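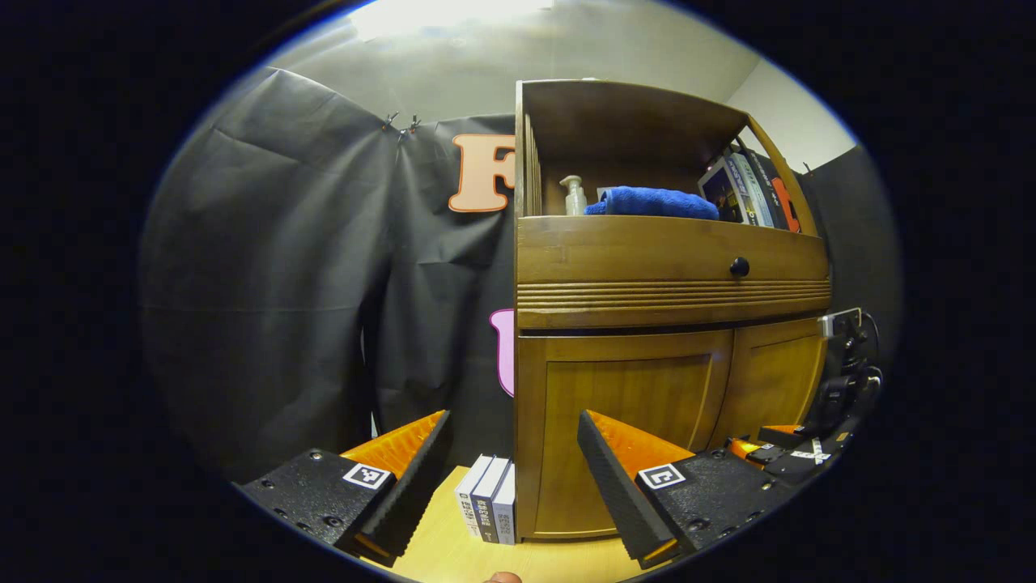
Three books and a borrowed cabinet, as the Bramaslow club's hand-held gripper sees them.

I had been told to come at four, when the school buses have cleared out and the building gets quiet, and I was glad I listened, because it gave me time to find the robotics club. It meets at the far end of Bramaslow's community school, past the music room and down a short flight of steps, and you hear it well before you see it. On the afternoon I visited, there was an argument going on about books.

The question was whether a gripper ought to take a book by its spine or by its top edge, and everybody in the room had an opinion (I had one too, by the end). The club is getting ready for the Wogan Cup, a regional contest for student teams held every March, and this year's challenge is tidying up. Each team has to teach a machine to put ordinary household things back where they belong, which sounds easy until you watch somebody try to write down what "where they belong" means.

So the students practice first with a gripper they hold in their own hands. It has two fingers with orange ribbed pads, and a square black-and-white marker on each one so the software can tell how far apart they are. They call theirs Ziken, a name that was voted on at great length last fall and is still being grumbled over. You work the fingers yourself, and the camera keeps a record of everything you do. By the time I came along they had 1,406 of these recordings, each one labeled by hand in a spiral notebook and then typed up by whoever lost the coin toss.

The cabinet is the star of the season. It's a honey-brown wooden thing with a round dark knob on the drawer and an open shelf on top, where a folded blue towel shares the space with a pump bottle and a row of books. The club had it on loan from a teacher's spare bedroom, and they're all a little in love with it. Towels, I was informed, are harder than books, and the pump bottle is harder than either if you mean to set it down gently.

There are 15 students on the roster, and their coach, who teaches woodworking in the mornings, mostly stays out of the way and asks what they plan to try next. Last year the team took a machine called Pruvard to Wogan and went out in the first round with a jammed wrist joint. Pruvard sits on a windowsill now, and the younger members pat it on their way in.

I took a turn myself before I left, and I went for the top edge. The spine people were very kind about it, and then one of them showed me how to hold my wrist.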